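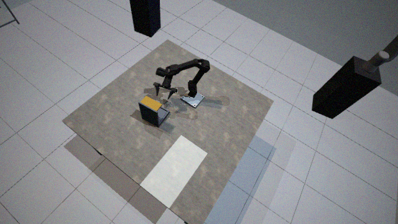

拖了好久才来写这一篇。三月里出的事,当时在群里三言两语讲过,后来好几位朋友来问细节,还有一位读者专门写信来问“你上次说手指戳穿盒子到底是什么意思”,我回了半封就被叫去开会,剩下半封到今天也没补上,实在对不住。索性泡一壶茶,从头慢慢讲。会有点长,你们知道我的毛病。

先说结果,免得有人担心:人没事。碎了一个打印的盒子,断了一截手指(机械臂的!),烧了一个腕部舵机,另外大家的脸色难看了好几天。

老读者应该记得,我去年换到了 Myklebust,就是 Agnes Myklebust 自己开的那家小公司,做桌面机械臂的。我们手上这条臂叫 Hekton,黑色的,个头不大,装在一块小底板上,末端一副两指夹爪。我的工作主要在仿真这边,用的是我们自己攒出来的一套环境,名字叫 Cendura。听上去很气派,其实里头一大半是 Lovisa Hedlund 在我来之前写的,剩下的是我和她一边吵一边补的。(Lovisa,如果你在用翻译软件看这篇,“吵”在这里是很亲热的意思。)

当时做的任务简单得有点不好意思讲:桌上放一个黄顶的小盒子,机械臂张着两根手指从上面慢慢探下去,指尖轻轻碰到盒顶,停住,再抬起来。就这样。不抓东西,不搬东西,也不用分类。客户那边要的是“轻轻碰到就停”这个本事,他们后面有一道工序要拿它来找高度。Agnes 接这个单子的时候说,这个总不会出什么岔子吧。这句话我们后来没少拿出来说她。

仿真里的场景我搭得很随便。桌子是一块方的台面,贴了一张石头花纹的贴图,地上铺浅色瓷砖,盒子的顶面调成橙黄色,远远一看就能找到。我本来还想把屋子里别的东西也摆得像样一点,后来嫌费工夫,就那么放着了。反正训练的时候策略也不看这些,它吃的是关节角度和盒子的位置。

策略训完那天晚上,我设了一轮批量测试,4,000次,每次把盒子的位置和朝向随机挪一挪,然后就回家煮面去了。第二天早上到公司,外套还没脱就先去看屏幕:成功3,019次。

我得承认我当时挺高兴的。在那之前的一个版本连一半都不到,所以看到这个数,我端着咖啡就去敲 Lovisa 的桌子了。她比我冷静,第一句话问的是:“剩下那些是怎么败的?”

这一问问得很对,也就是从这里开始,我们把劲全使到了一个方向上。整整一个上午,我们两个人挤在一块屏幕前面看失败的回放。有的是盒子随机得离底座太近,胳膊肘弯不过来;有的是盒子转了一个很别扭的角度,一根手指先碰到边沿,滑出去了;还有一些是时间到了人家还在半空里犹豫,悬在那里,像我妈在超市里挑鱼。我们一条一条记,一条一条讨论怎么改,越看越起劲,越看越觉得这个策略已经摸透了。

成功的那些回放,我一条都没点开。

下午把策略往真机上放。真机在里间,平时归 Nokuthula Nkosi 管。Nokuthula 是我见过最仔细的人,她桌上的螺丝盒每一格都贴着标签,标签上还写着扭矩。她用灰色和黄色的料照着仿真里的尺寸打印了一个盒子,用双面胶固定在台子上,又拿卡尺把盒子到底座的距离量了,报给我,我填进配置里。我们还像模像样地走了一遍检查单:急停按过了,灵的;工作范围里没有杂物;速度上限设成平时的一小半。检查单走完,她戴上护目镜,站到侧面去看指尖,我坐在键盘前面。

我想特别说一下她戴了护目镜这件事。这么慢的速度,这么小的一条臂,换成我,多半是不戴的。

回车敲下去,Hekton 动得漂亮极了。抬肘,转腕,张开手指,对着盒子正上方往下走,跟仿真里一个样子。我记得我还很得意地转头想跟门口的 Agnes 说句什么,然后听见 Nokuthula 说:“碰到了。”

碰到了就该停。它没有停。

说实话它继续往下走的那一段并不吓人,很慢,很安静,只是电机的声音变得粗了一些。我那会儿脑子里想的是“再等等,它可能在收敛”,这句话我现在想起来还会脸红。Nokuthula 又说了一遍:“碰到了,它还在压。”我的手这时候才从键盘上挪开去够急停。后来翻日志,从指尖接触到我拍下急停,中间是5秒。5秒听起来不长,你们可以试着对着钟表默数一下,再想象有一根硬东西一直在往下顶。

这5秒里先是盒顶凹下去,接着盒顶裂了,手臂忽然没了支撑,往下一沉,一根手指别在裂口的边上,啪的一声,指尖那一截断掉飞了出去。Nokuthula 的护目镜上多了一道白印子。

她把护目镜摘下来看了看,又看了看我,说:“我去给自己倒杯水。”然后就真的出去倒水了。我坐在椅子上没动,手还按在急停上,过了好半天 Agnes 走过来,把我的手轻轻拿开的。

当天没有再开机。Agnes 把里间的门关了,说今天谁都别碰,先去吃饭。我们几个去街角那家吃了热汤,谁都没怎么讲技术,Nokuthula 反倒成了话最多的一个,讲她外甥学游泳的事。我心里过意不去,想道歉又不知道从哪里讲起,最后道得七零八落,她摆摆手说你先把原因找出来,找出来再一起道。

找原因找了两天。这里面走的弯路我也写一写,说不定哪位同行用得上。

头一个被怀疑的是舵机。腕部那颗已经烧了,一股焦味,而它刚好是新换上去的,Korkanov 的货,跟以前那批外壳上的字都不一样。人在这种时候特别愿意相信是供应商的错,我也不例外,当天晚上就给他们写了一封措辞不大客气的邮件,幸好睡前没发。第二天 Ebbe Aasen 把同批的另一颗装到测试架上,给位置指令,给负载,读电流,一切正常,堵转的时候电流涨得规规矩矩,该报的过载也报了。过载标志在我们的日志里清清楚楚躺着,只是我们上层的程序从来没有去读那一位。

所以舵机烧掉,是被我们活活顶烧的。它喊了,我们没听。那封邮件我删了,后来另写了一封去问堵转保护的参数怎么设,对方回得很客气很详细,弄得我更不好意思。

接着怀疑零位。换了舵机之后要重新标零,如果标歪了,手指实际的高度就会跟程序以为的不一样。Nokuthula 说她标过,我当然信她,但还是一起又量了一遍,把臂摆到标准姿态,拿角尺靠着一节一节看。没歪。她量的那个盒子高度也没错,桌面也是平的。

这样一圈下来,真机这边查干净了,剩下的就只有我这边。那种感觉不太好形容,好像家里丢了东西,把每个房间都翻过了,最后大家都看着你的口袋。

Lovisa 到这时候才提出来:看看成功的吧。

我随便点了一条成功的回放。镜头还是我平时用的那个,斜斜地从高处看下来,桌子大半都在里面,只有最下头一点出了画面,机械臂在桌子上半边,小小的。手指下去,停住,抬起来,绿灯亮,成功。再点一条,也是这样。看了好一会儿看不出毛病,我都想关了,Lovisa 伸手过来把镜头往前推,一直推到盒子跟前,再压低,低到跟盒顶齐平,然后一帧一帧往前放。

指尖碰到黄色的盒顶,没有停,继续往下,陷了进去。就那么安安静静地陷进黄颜色里面去,陷了一小截,才停。判定:接触,成功。

我们两个谁都没出声。她又换了一条,也陷。再换一条,还是陷。

后面的事就顺了。懂行的朋友大概已经猜到:模型里每个零件有两套形状,一套是给人看的,一套是给物理引擎算碰撞的。给人看的那套可以做得很细,算碰撞的那套一般要简化,不然跑得慢。年初 Gunvor Öberg 改过一次手指的设计,把指尖做得更尖、更长,这样夹小东西好用。新的手指图纸给到我,我把给人看的那套换了,截了图发到群里,大家都说真好看。算碰撞的那套,我没有换。

新旧手指差了7毫米。

于是在仿真里,画面上是长手指,物理引擎心里装的却是短手指。策略学到的是短手指的“碰到”,它得把腕子多送下去7毫米才能等来接触信号。到了真机上,长手指早就碰到盒顶了,可我们的真机没有指尖的接触传感器,“碰到”是靠腕部高度和一个估出来的阻力合在一起推的,而那个估计的阈值,又是我拿仿真数据标定的。环环相扣,每一环都是我。策略老老实实地要走完它学会的那一段路,控制器老老实实地加力去帮它走完,于是就有了那5秒。

知道原因的那一刻我有一点想笑,又有一点想哭。起初群里那张大家都夸好看的截图,要是有谁把它放大了看,或许……算了,放大了也看不出来,那张图里手指悬在空中,什么都没碰。要命的地方只有碰到的时候才看得见,离远了还看不见。

我把这些写成一份事故记录,发给了所有人。写的时候纠结过要不要写自己的名字,Agnes 说写,但是别只写你的名字,把门是怎么一道一道开着的也写上。她拉着我们坐下来,把那天的流程从早上讲到出事,讲得很细,细到谁站在哪里。Gunvor 先开口,说她发图纸的时候只写了“手指更新”,没写长了多少,她以为大家会看。Ebbe 说过载标志那一位他早就知道没接上,他记在自己的待办里,记了很久。Lovisa 说她问完失败的那些以后就应该接着问成功的那些。轮到 Nokuthula,大家都觉得她没什么可检讨的,她想了想,说她站得太近了,她那天是为了看清楚指尖才凑过去的,明明可以架个摄像头。

我听着听着心里松快了一点,又觉得不该松快,总之很复杂。

改掉的东西我也列一下,按我记得的顺序,想到哪写到哪。

碰撞形状现在不许手工放了。导入零件的时候,脚本会把两套形状的外包尺寸拿出来比,差得多了直接报错,场景都打不开。写这个脚本花了我一个下午,代码短得可怜,我一边写一边想,早半年写该多好。

过载标志接上了。上层收到以后不商量,立刻撤力,手臂软下来停在原处。Ebbe 亲手接的,接完拿一块海绵试了又试,试到下班了还不肯走。顺带还加了一条:如果手臂想往下走却走不动,时间稍微长一点,就当出错处理。以前这条不加,是怕误报打断训练,我当时还是投反对票的那个,嫌烦。

急停换了位置。原先在我键盘右边,要跨过一个杯子。现在有两个,看臂的人手里也拿着一个。Nokuthula 手里那个她用黄胶带缠了一圈,她说这样掉在地上也找得着。站在旁边看的人可以自己停,不用喊给坐着的人听,再等坐着的人反应过来。我觉得这一条比前面的都要紧,可惜也是最没技术含量的,写在记录里只占一行。

批量测试跑完以后,成功的也要抽着看,而且要推近了看。镜头默认位置没改,斜着看全桌还是方便,但是旁边添了一个小窗口,一直盯着指尖。头几天我看得很认真,后来也有偷懒的时候,被 Lovisa 抓住过一回。

上真机之前多了一步,先对着一块厚泡沫走一遍,再对着盒子走。泡沫是 Gunvor 从包装箱里拆出来的,上面到现在已经被戳得全是小坑,挂在里间的墙上。

至于那轮测试的成绩,换上正确的碰撞形状重新跑,旧策略几乎全军覆没,两根长手指早早顶在盒顶上,手臂在那儿使劲,一看就知道是怎么回事。那3,019次成功自然也就不作数了。我把原来那张成绩截图打印出来贴在显示器边上,Agnes 来看见了,问我是不是在惩罚自己。我说没有,就是贴着。她过几天给我带了一盒桂皮卷。

重新训练又花了几周,中间还牵扯出摩擦系数的一桩糊涂账,那个够另写一篇的,今天先不展开。新策略上真机那天,Nokuthula 还是站在侧面,这回离得远,面前架着一个摄像头,手里攥着她的黄胶带急停。我坐在键盘前,手心全是汗。手指往下走,走得很慢,碰到,停了。她说:“停了。”我说:“停了吗?”她说:“停了停了,你抬起来吧。”盒顶上连个印子也没留下。后来又跑了好多遍,也有不停的时候,过载保护把它放软了,一声轻轻的“咔”,手臂垂下来,我们互相看看,记一笔,接着来。

有位读者问过我,仿真里出错反正不疼,为什么还要弄得这么紧张。我那半封没回完的信里写的是:仿真里确实不疼,陷进去多深都不疼,所以它也不会提醒你。后半句该怎么接,我当时没想好,现在也还是没太想好。反正我现在看到手指张着停在盒子上头的画面,总要忍不住把镜头往下拉一拉,有时候看一张不相干的渲染图也想拉,职业病了。

断掉的那截指尖后来在暖气片后面找到了,Ebbe 擦地的时候扫出来的。Nokuthula 把它跟那副有白印子的护目镜一起收在抽屉里,格子上也贴了标签,写着日期和扭矩,扭矩那一栏填的是“太多”。

茶已经凉了,窗外也黑透了。摩擦系数那篇我尽量这个月写出来,要是又拖了,你们来信催我就好。另外上次有人问桂皮卷在哪里买的,我问过 Agnes 了,是她自己烤的,方子她说要先找找。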